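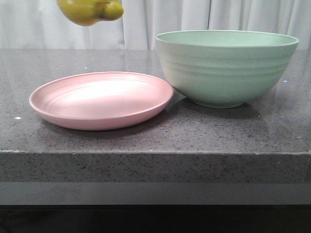

有一位上次的参加者写信问我们:做这个工作,手要不要很稳?她说自己倒茶也常常倒在外面,但是用遥控手柄半天以后,已经能把东西放进碗里了。我们回答她,手稳当然好,可是更重要的是有耐心,愿意把同一个动作做很多遍。

Flamamgate 公司的 Quintela 项目现在招募示范操作员,工作地点在 Flalstead,离 Bellby 车站坐公共汽车3站。

工作内容
用手柄远程操作机械臂,完成厨房台面上的小任务,例如把一件东西拿起来,放到盘子里或者碗里。有一部分任务用另一种方式:您用手直接扶着机械臂,带它走一遍动作。每次示范都会录下来,以后给机器人学习用。做得不好的示范也请保留,在记录表上写明“失败”就可以,请不要自己删除。

时间和报酬
每次工作2小时,中间有休息。每次报酬300元,当天结算。第一次来是培训,报酬一样。希望您在一个月里至少能来四次,具体时间可以商量。

我们希望您
年满十八岁,视力正常或者戴眼镜以后正常,左手右手都可以。不需要会编程,也不需要用过机器人。平时喜欢做饭、做手工或者打游戏的人,一般学得比较快,不过这不是条件。如果您最近手腕受过伤,请先告诉我们,我们会安排时间短一些的任务。

关于录像
摄像头对着台面和机械臂,您的手有时候会被拍到,脸不会。声音不录。签同意书以前,您可以慢慢看,有不明白的地方请当面问。中途不想继续,也可以随时退出,已经做完的次数照样付钱。

报名方法
请写一封短信寄到 Flalstead 的 Flamamgate 公司461室,信封上写“Quintela 示范操作员”。信里请写您的姓名、电话、哪些时间有空,以及习惯用哪只手。简历可以附上,没有也没关系。报名截止日期是15/05/2019。收到信以后,我们会打电话和您约培训的时间。

培训那天请穿袖口不太宽的衣服,长头发请扎起来,戒指和手表可以放在门口的柜子里。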